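Household Tips: Putting Away Toys and Other Jobs You Still Have

Filed under: Kids' Rooms, Storage, Wishful Thinking
By Ulla Koivisto

Every May a reader writes to ask whether it's time to stop learning how to tidy and wait for the robot. I have been answering that letter for long enough to have a folded copy in the drawer with the takeout menus. The short answer is still no, but the no is getting smaller.

Start with what machines do well at home. They vacuum a floor you have already picked up. They wash dishes you have already loaded. You may notice a pattern. The Riko in my hallway is a fine vacuum and I would not give it back, but it has eaten 2 shoelaces and regards the fringe on the rug as a personal enemy.

Picking things up is the harder job. A plush toy squashes when you grab it, so the grip that worked on a wooden block sends it sideways. A soft bin is worse, as the walls lean in and the opening is never quite the same shape as it was yesterday. You handle this without looking, usually while on the phone. A machine has to work it out each time.

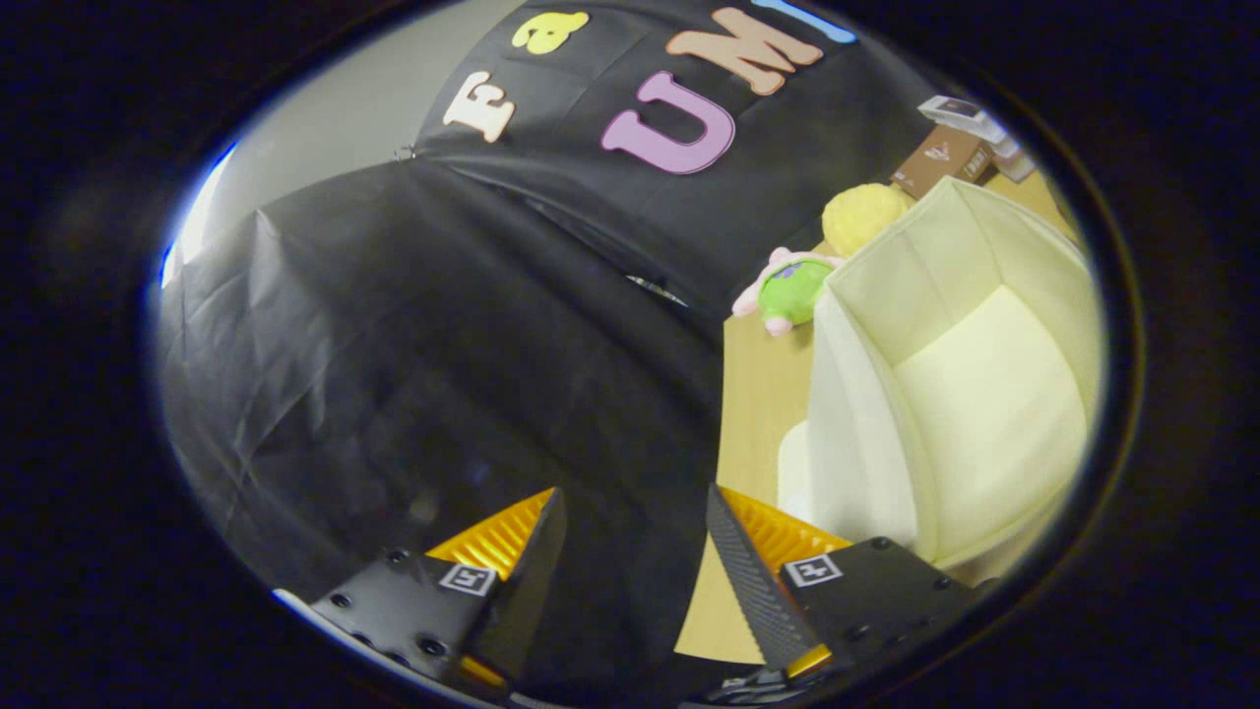
My neighbor Zakhar Moroz repairs packing equipment for a living and is less patient with all this than I am. His shop has an arm that closes cartons all day without a complaint. Hand it a sheet of crumpled fabric, he says, and you may as well have handed it the ocean. Cloth has no corners until you find them.

So, some tips for the meantime. Most of them would also help a robot, should one turn up.

Use bins without lids. Children will not open a lid, and neither will the robot.

Give soft toys their own bin, well away from anything with small parts. Digging for a puzzle piece under a pile of stuffed animals is bad for the character.

If the sides of a fabric bin flop inward, cut a strip of cardboard to fit and stand it around the inside. An old shipping box is fine.

Foam letters should be stored flat in a zippered mesh bag. Loose in a toy box, they get bent, and then you have an S that thinks it's a Z.

Clip dark cloths and play curtains over a rail when they come down. Folding them is the proper way. I have met few people who do it.

Empty the table before bedtime, even if it all goes into one bin. Sorting can wait for the weekend, when you will not do it either.

As for buying a tidying robot, ask the seller to show it clearing your floor, with your toys, at the hour your children are most tired. If it gets to the end, write to me. I'll want the model number.

Next: getting crayon off a radiator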